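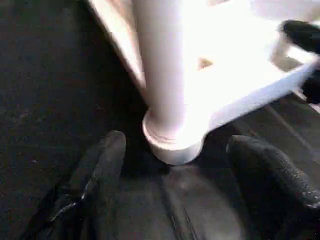 Speaker notes: When the office is closed by order
Session for small rights groups, 43 minutes plus questions

Opening
Thank Rocío Carhuamaca for the invitation and Kwadwo Baidoo for chairing. Say who I am: legal desk, Karell, four years on office closures and seized files. Say that I will talk about paperwork, mostly. The politics were covered in the morning session.

The Skultstead case
Closure order served at 6 a.m. Staff were given a copy with two pages missing. The group had 251 open client files, and 123 of them had a court date coming up. Pause here. People need to hear both numbers.

Zoila Yupanqui spent the first day phoning clients from her kitchen. She had a printed contact list at home. The server was already gone.

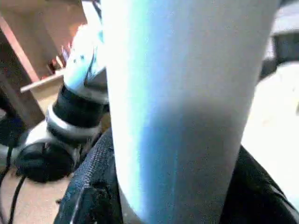
What the order has to say
Under most emergency rules an order must name the authority, the legal ground, the length of the closure and where to appeal. Read the Skultstead order aloud, first paragraph only. It names the authority and nothing else. The appeal was filed on that point alone and the court took it up in January.

Ask the room: who has a lawyer's number written down on paper? Wait for hands.

What to keep outside the office
Client contact list, current. Registration papers. Lease. Bank mandate. Staff contracts. One person should be in charge of updating these, and a second person should know where they are. Villaseñor keeps theirs with a partner group across the border. Consent forms need to cover this, so check the wording with your lawyer before copying anything.
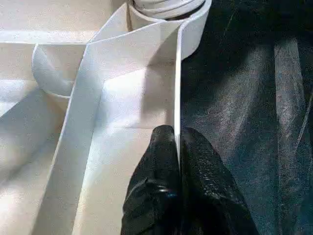 During a raid
Ask for the order. Ask for names and write them down. Ask for a list of what is taken and do not sign one that is wrong. Do not argue about the grounds at the door. Helju Adomaitis has a one-page sheet on this; copies at the back. 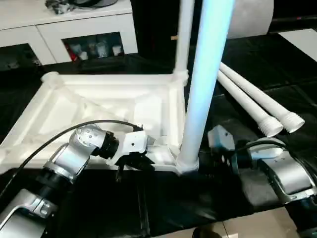
Public statements
Put one out the same day, short. Say what happened, at what time, and what was taken. Leave client details out. Jhonatan Bedoya will cover press work after the break, so skip the rest if short of time.

Questions
Expect one on donors. Answer: tell them before they read it in the news, and send the order with the letter.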